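Keeping Cereal, Crackers and Other Dry Goods Crisp

Last updated August 2020

Most stale cereal is cereal that was opened, folded over once and pushed to the back of a cupboard. It is still safe to eat, but it has taken on moisture from the air and lost its crunch. The fixes are simple and mostly free. These are the ones we use at home in Rendville, where the summers are sticky and the pantry shares a wall with the bathroom.

Start with the bag

The cardboard box does very little to keep cereal fresh. The inner bag does all the work, so open it carefully. Pull the two sides apart at the seam, slowly, with your thumbs close together. If the seam won't give, cut straight across the top with scissors. A bag torn down the side can't be closed again properly, and you may as well move the contents to a jar right away.

After each use, press the air out from the bottom up, fold the top over at least three times and clip it. A clothespin works as well as a store-bought clip. Use two on a wide bag. Then close the tabs on the box so the bag stays folded. 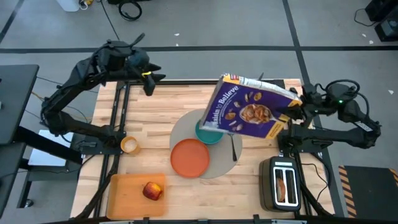

Where to keep it

Pick the coolest, driest cupboard you have. Bad spots are:

Above the stove
Over or next to the dishwasher
On top of the refrigerator, where the warm air rises from the back
Under the sink
On a windowsill or any shelf that gets afternoon sun

A hall closet is often better than anything in the kitchen. Leanne Dawber, who wrote in last November, keeps hers in the bottom of a linen closet in a lidded tote and says a box of bran flakes lasts her most of a winter.

Don't store dry goods next to onions, dish soap or scented trash bags. Cereal and crackers pick up smells through the bag.

Jars and canisters

If you go through a box in less than a week, leave it in the bag. If it takes you longer, move it to something airtight. Glass jars with a rubber gasket are the best of what we've tried. Plastic canisters are fine when new, but the lids loosen with washing. Test a lid by closing the empty container and holding it under water in the sink. If bubbles come out, use it for something else.

Wash and dry the container completely between refills. Leave it open overnight on the counter. A few drops of water left in the bottom will soften a whole batch. Don't pour new cereal on top of old, either. Finish what's there or tip it into a bowl, then refill and put the old cereal back on top so it gets eaten first.

Cut the name and date off the box and tape them to the jar. Write the day you opened it next to the printed date. The printed date is for an unopened package, so it won't tell you much once the bag has been cut.

Bringing it back

Soft cereal, crackers and plain pretzels can usually be crisped again. Spread them on a dry baking sheet in a single layer and put them in a 250-degree oven for 10 minutes. Let them cool on the sheet before you judge them — they firm up as they cool. Anything with dried fruit in it needs watching. Pick the fruit out first if you have the patience, since raisins turn hard and bitter quickly. Frosted cereals don't do well in the oven at all.

Skip the microwave. It heats the cereal but leaves it chewy.

If the cereal smells like paint or old oil, the fats have gone off and heat won't help. Throw it out. Whole grain, granola and anything with nuts will go this way sooner than corn or rice cereal.

Hard raisins

Raisins dry out while the flakes around them go soft, because the moisture moves from one to the other. For a box of plain raisins that has turned into gravel, cover them with hot tap water for five minutes, drain, and pat dry with a towel. Use them the same day. For baking, soak them in orange juice instead and don't bother patting them dry.

Setting out breakfast the night before

This saves time on school mornings. Put out the bowls, spoons, glasses and the closed box, and leave the pouring for morning. Cereal left in an open bowl overnight in July will be limp by six. Wide, shallow bowls are good for small children, who can reach the bottom without tipping anything. Deeper bowls keep flakes under the milk longer, so give those to whoever eats fastest. A mat under the bowls catches most of the spills and can be shaken out over the sink.

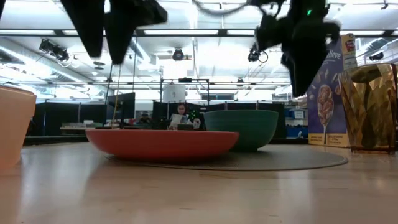
Two bowls on a gray mat, with a tumbler and the cereal box to the right.

Pantry moths

Look for fine webbing in the corners of the bag or small clumps of cereal stuck together. If you find either, bag the package and take it outside to the trash that day. Check every other open package on the shelf, including pet food and birdseed. Vacuum the shelf, paying attention to the screw holes and the corners, then wipe it with hot soapy water and let it dry before anything goes back.

New flour and oats can go in the freezer for a few days before they go on the shelf. Wrap them well first, and let them come back to room temperature before you open them.

Using up the last inch

Crush plain flakes and use them in place of breadcrumbs on chicken or a casserole. Hye-jin Won's method is to put them in a bread bag and go over it with a rolling pin, which keeps the crumbs off the counter. Sweet crumbs can be mixed with a little melted butter and scattered over baked apples. Very fine dust from the bottom of the bag goes into pancake batter, up to a quarter cup per batch.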